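Miscombe Asks Shoppers to Doubt the Word "Sustainable" on a T-Shirt Tag, Starting With Its Own

Resale company drops green labels from listings and publishes what it could and could not confirm
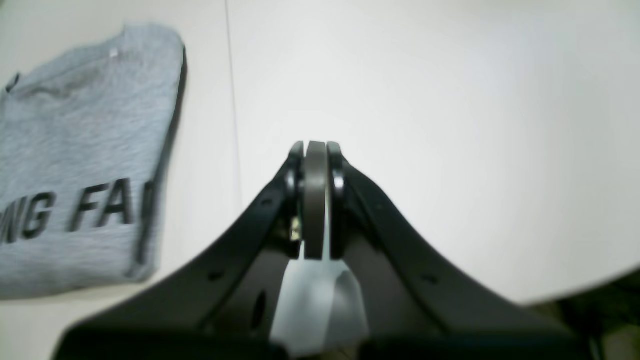
A folded gray T-shirt with black lettering.

PALACIOS, Feb 24, 2023 - Miscombe, the secondhand clothing company, today said it will stop using the words "sustainable," "conscious," "eco" and "planet-friendly" anywhere on its site, in its emails and on its packaging. The change covers every listing and takes effect in March.

The company made the decision after a review of 432 product claims attached to basic cotton and cotton-blend T-shirts that had passed through its sorting room. Reviewers looked for any document a regular shopper could find that supported the claim on the tag or the original product page. They found such a document for 21 of them.

"I expected a bad result and I still thought we had made a mistake, so we ran the whole thing again," said Nandi Engelbrecht, chief executive of Miscombe. "Same answer. Most of these words are decoration. A tag says the shirt is kinder to the earth and you ask, kinder than what? Nothing on the tag tells you. Nothing on the website tells you either."

Engelbrecht said the review should not be read as proof that the remaining claims were false. The company could not check them, and neither could a customer. A brand may well hold records it has never published.

Miscombe's own pages did not come out of the exercise well. Until this month the company told visitors that every secondhand shirt "saves" a set amount of water. Staff traced that statement back through old marketing copy and could not find a calculation behind it. It has been taken down.

"We wrote that, or somebody who used to work here wrote it, and it sat there for years," Engelbrecht said. "The sum only works if the person buying our shirt would otherwise have bought a new one. Plenty of our customers buy ours and the new one too. I have seen their closets. I have seen mine."

How the review was done

The work was led by Sunee Chareonsuk, head of product standards, with a team of eight. Each claim was copied word for word and then sorted by type: claims about fiber, claims about water or energy, claims about workers, and claims too loose to sort. The last group was the largest by a good distance.

Reviewers then spent a fixed amount of time on each one, using only public sources. They did not call brands or ask for private files. Chareonsuk said that limit was deliberate, and that she knows some brands will object to it.

"They will say we should have asked them," she said. "Fine. But the tag isn't speaking to me in my office. It's speaking to a person in a store with a kid pulling on their sleeve. If the proof only shows up after an email to the right department, I don't think it should count as proof."

Fiber claims did best. A tag that gives an exact share of recycled or organic cotton at least says something that can be true or false. Claims that a shirt was "made responsibly" did worst, and reviewers could not agree among themselves on what the phrase was meant to cover.

Miscombe is not naming the brands. Thanakorn Khamphan, who handles legal affairs for the company, said the sample was drawn from whatever customers happened to send in and would not treat any one label fairly. Some brands appeared only once.

What will change on the site

Starting in March, each listing will carry plain facts and no praise. These are:

Fiber content, copied from the care label when the label is still attached. When it has been removed, the listing will say "unknown" and staff will not guess.
Measurements taken flat, across the chest and down the back.
Faults, including pilling, twisted side seams, stretched collars and cracked print.
Country of origin, if shown.

Where an original tag made an environmental claim, the listing will leave it out unless a public source backs it up, in which case the source will be named. Miscombe will check these sources again every year and remove any that have disappeared.

The company will also end its "Green Pick" badge. The badge was given to items chosen by the merchandising team, and Engelbrecht confirmed that it had no written standard. Customers who filtered their searches by the badge will be sent to a filter for fiber content.

Doubts about the resale business

Boonsong Siriwan, who runs the Miscombe sorting room, asked that this announcement include some facts about what happens to clothes the company does not sell. Printed T-shirts are the hardest item to place. Shirts from fun runs, company picnics and family reunions arrive in good shape, often close to new, and very few shoppers want them.

"People feel good when they drop off a bag," Siriwan said. "I don't want to take that away from them, but a bag dropped off is a bag I have to deal with. A shirt for somebody else's softball league doesn't turn into a useful shirt when it gets to me."

Miscombe passes unsold stock to Kendent, a textile sorting firm, which sells part of it on for wiping cloth and fill. Miscombe does not know where all of the rest ends up. It has asked Kendent for a full account and will publish the answer when it has one, including if the answer is poor.

Outside views

Tolera Tsegaye, an analyst at the retail research group Vodus, read the review before its release and was not paid for his comments. He called the method "rough but honest about being rough" and questioned whether the new listings would change what people buy.

"My guess is that shoppers look at price, then size, then the photo," Tsegaye said. "If Miscombe thinks a paragraph about cotton is going to move sales, I'd want to see it. I'd also want to see whether they keep this up when a competitor with a big green leaf on every page starts taking their customers."

Engelbrecht said she shares the second concern. Miscombe will report in one year on whether sales went up, down or nowhere after the change, and whether any of the dropped words have crept back in. Readers who spot one are invited to report it through the customer service page.

The review method, the list of claim types and the wording of all 432 claims, with brand names removed, are available on request and will be posted on the Miscombe site in March.

About Miscombe

Miscombe buys, sorts and sells secondhand everyday clothing. It has been in business for 19 years. It makes no claim about its effect on the planet.

Media contact: Thanakorn Khamphan, Miscombe press office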